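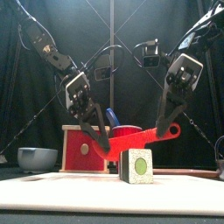
Red dustpan between the two grippers

Ticket: e-filing portal keeps kicking back our exhibits
Opened by: Catinca Enache, Surdu Law Office
Status: open

Hi all, me again! I'm trying to file the exhibit packet in the Conddale lease matter and the portal rejects it every single time. The message just says "document could not be validated." I've got 14 exhibits in one PDF, bookmarked the way the clerk likes them, and it dies on the upload screen at almost 500 pages.

What I've tried so far: a different browser, clearing the cache, logging out and back in, and saving the whole thing again from Skorine (our document program). Same message.

Update, 3 October 2025
Virgil had me split the packet in two. Exhibits 1 through 11 went right through — hooray! — but the second file still bounced. So it isn't my login, and I don't think it's the size either, because the second file is tiny.
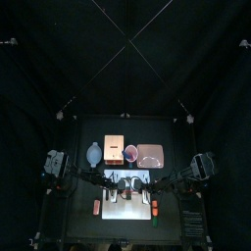
Next step: Exhibit 13
I pulled the last three out and sent them up one by one. Exhibits 12 and 14 were accepted. Exhibit 13 is the signed lease addendum we got from Mr. Boonyarit, and it still has a form field and a digital signature in it. I printed that one to a flat PDF and the portal took it on the first try.

Virgil, can you ask the clerk whether a flattened copy is okay for a signed page? I'm leaving the ticket open until I hear back.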